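Support › Meet Results › Closed tickets

We use cookies to keep you signed in and remember your team. Accept | Settings

Relay splits missing from Clanton–Polton dual meet
Status: Resolved
Opened by: Pascal Ehlers, Brundwood Swim Club
Opened: 5/17/24

Hi team! First off, the new results page is a joy, and our swimmers keep refreshing it between heats. One snag: the 200 medley relay shows final times but no splits for lanes 2 and 3. Individual events look great. I exported from the Fagerlund timing console the usual way and uploaded twice, same result both times.

Reply from support
Thanks for the clear write-up, Pascal! Your file came through with all 1,322 rows, so the upload is fine. Could you open the relay in the console and check whether the leadoff swimmer has an ID in those lanes? A blank ID makes our importer skip every split in the lane.

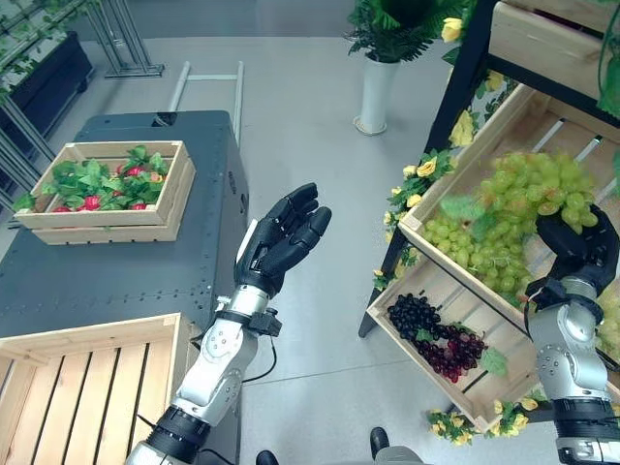 Open left hand, right hand on the green grapes.

Pascal Ehlers
You nailed it — both leadoff IDs were blank! They were late swaps and I typed the names in by hand on deck. I filled in the IDs, exported again, and lane 2 came up perfectly. Lane 3 still shows dashes.

Reply from support
Great progress! Lane 3 was holding on to the old entry. I cleared it on our side, so please upload one more time.

Pascal Ehlers
All there, right down to the butterfly leg our coach was dying to see. Love it. Please close!

Contact support | Privacy | Back to top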